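From: Corina Ilie
To: nuttall-health-list
Subject: Re: vaccine clinic numbers, Nuttall and Nirnitz

Quick reply as I'm between two meetings, sorry if it jumps about.

Neville Fothergill wrote:

> Corina, the August sheet says 1,000 flu doses for the two sites but
> the parish newsletter says Nuttall alone gets that many. Which one do
> I tell people? Also I've had several calls from over-65s asking if they
> can have the covid booster at the same visit. The surgery told one
> lady to ring me, and I told her to ring the surgery.
>
> Last thing, has anyone heard whether Brarnora is still doing the
> housebound list or has that gone back to the district nurses?
>
> Neville

The sheet is right. 1,000 across both, the newsletter left out Nirnitz. I've asked Ashley to get a correction in the next one but she says the page is already set, so it may have to be a slip inside.

Split is not final. Last year Nirnitz ran out on the second morning and Nuttall sent 180 back to the fridge at Nalline, so I'd like to see more going up the hill this time. Rui is against, says the turnout up there was a one-off with the school half term. We'll see. If you've got a view please send it to him and not to me, he's doing the order form. 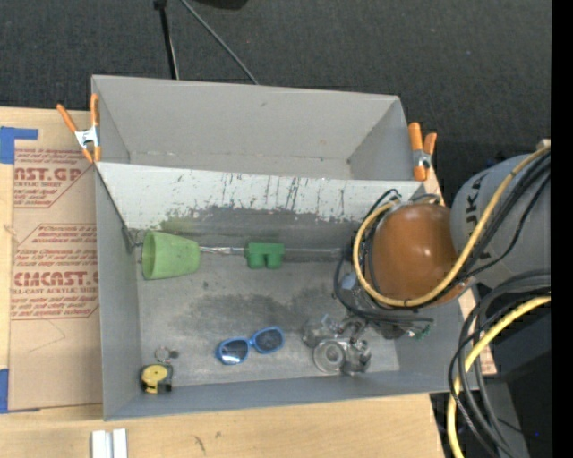

Can people have both jabs at one visit? At Nuttall they can, one in each arm, as long as they say so when they book – Nirnitz is flu only until there's a second vaccinator.

So please tell your callers that, and tell them to book through the surgery line and not through you. I've spoken to reception and they now have the same wording. If anybody gets bounced back again let me know the time of day they rang and I'll chase it.

Brarnora: still doing housebound, as far as I know. Tapio Riihimäki had it from their manager last week. 14 names on the list at the moment, which seems low to me, there were more than that in Nirnitz alone before the two villages were put together. If you know of anyone who can't get out, send the name to the surgery, not to this list please!! We had somebody's address and condition go round to everybody in spring and I don't want to go thorugh that again.

Doors 9 to noon at both places, same as before. Parking at Nuttall is round the back, front is for blue badges only.

Oh and the leaflets. The large print ones have come, the Romanian ones haven't. I'll do a rough translation myself if they dont turn up, I've done it before.

Must run

Corina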